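Forums > Data Collection > Hand-Held Grippers > Rules and Good Practice

Pad wear: when do you pull a gripper out of rotation?

Print this thread | E-mail this thread

tapeandshim
Posted 25 August 2023

We are rewriting our collection rules and I am stuck on the section about finger pads. The current text is one line: "Check pads before each session and replace if damaged." Everyone reads "damaged" differently. One operator swaps pads at the first loose thread, another will run a set until it comes off the block.

I would like a rule that two people can apply to the same gripper and get the same answer. What do you have written down? I am mostly interested in hand-held units used for recording tabletop tasks, but if you run the same fingers on an arm I will take that too.

lowbay26
We go by count. Every pad set gets changed at 1000 recorded grasps, whatever it looks like. The count is kept on a card that stays with the unit. It costs more in pads but there is nothing to argue over.

Before the count rule we had a visual rule and it was never applied the same way on two shifts.

mergequeue
I don't like the count rule. 1000 grasps on smooth bottles is nothing. 1000 grasps on anything with a rib or a sharp rim will take the corners off. We tried it in December and had pads go into the bin in good shape while a set on the next bench had a corner lifting well before it was due.

What matters is whether the contact face is flat and bonded. Fuzz on the edge of the wrap doesn't change the grip. A lifted corner does, because it folds under when you close on something narrow.

lowbay26
Then your count is too high for your objects. Lower it. The number isn't the point, having one is.

mergequeue
And then I have a different number for every object set, and somebody has to know which one applies that day. I would sooner train people to look at the pad.

pinchtest
Our document at Putton splits it in two and that has worked well enough. Copying the section with the internal numbering taken out:

Cosmetic wear. Loose fibers at the bottom edge, scuffs, an uneven seam where the wrap ends. Trim fibers with flush cutters, note it on the log, continue.

Functional wear. Any part of the contact face lifted, torn through or glazed. A pad that moves when pushed sideways with a thumb. Stop, change both pads, run the open/close check, start a new log line.

Always change both sides together. A new pad facing an old one gives you an uneven grip and you will see it in the data as objects turning in the fingers.

The thumb push is the part people skip. You can't judge the bond from a picture.

tapeandshim
The split is close to what I want. Do you treat trimming as optional? Some of our people say fibers in view are harmless, some say they end up on the object and then in every shot after.

pinchtest
Trimming is required before the session, optional during. If you find a thread halfway through, finish the episode first. Never trim in the middle of an episode.

Kundell_user
I disagree with trimming during a session at all. If the look of the fingers changes partway through a batch, you should split the batch. We had to sort 26 recordings by hand after someone tidied up a pair of pads between takes and didn't write it down. Either it is fit to start or it isn't.

pinchtest
Fair if your downstream people care about finger appearance. Ours mask the fingers, so they don't. The log line is the important thing in both cases.

mergequeue
Related, and more useful to me than pad wear: do your rules say anything about the surface? Ours has three lines on it.

1. Wipe the surface before the first episode and after every object change.
2. Anything on the surface that isn't in the task sheet gets removed or written down.
3. Open the fingers fully and take a reference shot of the surface before you start.

The third one gives you pads, pivots and table in one picture. If somebody asks six weeks later what state the gripper was in, you have it.

lowbay26
We do the reference shot too. Ours is taken at the start and at the end. Two shots, same height, same light, fingers open. The end one is the one that gets forgotten.

tapeandshim
I like the reference shot. It would settle a lot of this without a debate at the bench. Three from our current setup. The olive pair shows the kind of pad edge I am asking about, and the black pair is over the tray with the shampoo. 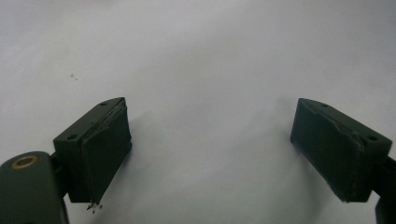
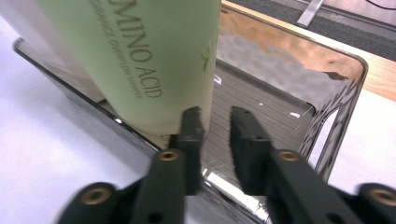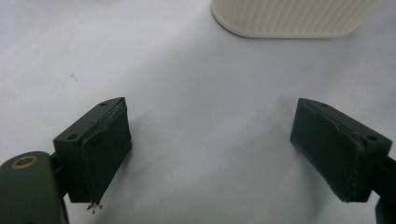 My draft so far, using what people have said here:

Pads are checked by eye and by thumb before the first episode. Fibers are trimmed at that point only. A lifted, torn or loose contact face means both pads are changed. The surface is wiped and a reference shot is taken with the fingers fully open. Specks count as something on the surface, so wipe again and repeat the shot.

I have left out the grasp count for now. I might put it in as an upper limit, so that a set gets changed at the limit even if it passes by eye.

lowbay26
Put it in. An upper limit doesn't hurt anyone who is already looking at their pads, and it catches the ones who aren't.

mergequeue
As an upper limit I can live with it. I would add that the limit is reset only when both sides are changed, otherwise people will swap one and start again from zero.

Kundell_user
Two more for the draft.

Say who decides. In ours the operator can pull a unit at any time without asking, and only the bench lead can put it back. Before we wrote that, pulled units went back on the shelf with no change made.

Also say what happens to containers that come in and out. Trays pick up lint and small bits and then shed them on the table. We wipe the inside of every tray when the table is wiped.

pinchtest
Agree on trays. Clear ones especially, they give enough reflections already. We also turn them so the handle cutout is on the same side every time – saves explaining it in the notes.

tapeandshim
The decision rule is going in as written. Trays too. For the handle side I will need to check with the Tolby bench, they have less room than we do and may have to turn theirs the other way.

I will post the full section when it has been through one week of use. If anyone has a rule for the pivots and brass parts, I have nothing on those yet.

lowbay26
Pivots: open and close slowly, feel for a catch, no oil anywhere near the pads. Ours doesn't go further than that.

Print this thread | E-mail this thread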